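The Left Corner

Episode 1

The Urell rig had two arms, a table with a beige cloth over it, and a chair for the operator. The operator held two handles, and the arms did what the handles did, after a short delay. Everything the arms did was written to disk along with the camera streams. One run from start signal to stop signal was an episode. The contract with Vultitz asked for 1691 accepted episodes of egg packing, and it defined accepted over four pages.

Orestis Karamanlidis read the four pages on 3 Feb 2020, in the canteen at Stunau, before his first shift. An egg must be lifted clear of the table. It must be released inside the cell. The operator must not pause for longer than two seconds with an egg in the gripper. Cracked eggs were a separate category, kept and labelled, with a lower rate of pay.

He cracked four that morning. The grip force on the handle was scaled, and the scale was not linear near the closed end. Spyros Zervas, who had run the rig at Kokkinos before it was moved, told him to stop thinking of it as squeezing.

"Set a width," Zervas said. "The egg will do the rest."

Orestis set a width. The fifth egg held.

Episode 900

By August he no longer looked at his hands. The carton was a blue pulp one, three cells by five, and he filled it from the near end to the far end, right column ahead of left, so that the arm never had to pass low over eggs already placed. The protocol did not require this order. It said that operators should vary their approach in a natural manner.

The reviewer's note on episode 900 was attached to the record that evening.

Accepted. Order of placement same as previous 9. Please vary.

He varied. For a week he kept a list of orders taped to the chair arm and worked down it: outer ring first, then the middle; diagonals; far end to near. His cycle time rose. The model trained on that week's data was tested overnight and placed eggs well, but it hesitated above the carton before each release, moving a little towards one cell and then a little towards another.

Zervas played the test recording through twice.

"It's choosing," Orestis said.

"It's averaging. You gave it several right answers and it's standing between them."

"The note said to vary."

"The note was right. There isn't enough variation yet to be useful and there's too much to be ignored. Keep going." He closed the recording. "Did you pause over the cells while you were reading your list?"

Orestis checked. He had paused in nearly all of them, for less than two seconds.

He learned the list by heart and threw the paper away. The hesitation was still there in the next test, and in the one after that it was shorter.

Episode 1008

The fault was in the far left corner. Zervas had sorted the failed tests by cell, and that corner had more of them than any other cell in the carton. The model would bring the egg over at the correct height and then release it early, against the divider.

They went through the training episodes one at a time, with the wrist camera on one screen and the joint positions on the other. Zervas stopped the playback of 1008 with thirteen eggs in the carton and the fourteenth still in the air.

"Tell me which cell you're going for," he said.

Two were left, both at the back of the left column. Orestis looked at the gripper, and at the cups, and at the gripper again.

"I don't remember."

"You don't have to remember. It's recorded. I'm asking whether you can tell from there."

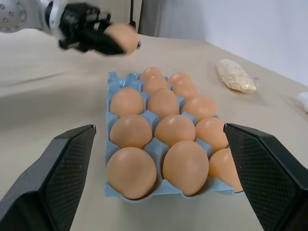
What the camera had

He could not tell. The arm was up and to the left of the carton, moving fast enough to blur, and from that position either cell was reachable without any change of direction. Whatever had decided the matter had been in the chair and not in the picture.

Zervas wrote this down in nearly those words, struck it out, and wrote: target cell ambiguous at transfer, see joint log.

The joint log showed that Orestis went to the corner second to last in most of his episodes, and to the cell in front of it last. It also showed that he rotated the wrist a few degrees on the way to the corner, to keep the finger off the divider, and that he began the rotation late. The model had learned the rotation. It had not learned when to start it, and on some attempts it rotated and opened together.

"Can you start it earlier?" Zervas said.

"I didn't know I did it."

"Start it at the lift. Then it's in view the whole way across."

They ran it without recording, then with. The first attempts were stiff, and Orestis let one egg down on the rim, where it stayed upright for a moment and then went over on to the cloth. It did not break. He picked it up with the same arm and placed it, and asked whether that counted.

Zervas looked through the four pages.

"Recovery from drop. Separate category," he said. "Full rate."

Orestis put his hands back on the handles. Zervas reset the carton, took the eggs out by hand, and set them along the left of the table where the arm could reach them. The start signal sounded. Orestis lifted the first egg with the wrist already turning, saw that this one was going to the near end and had no need of it, and turned it back.

"Leave it in," Zervas said. "Go on to the next."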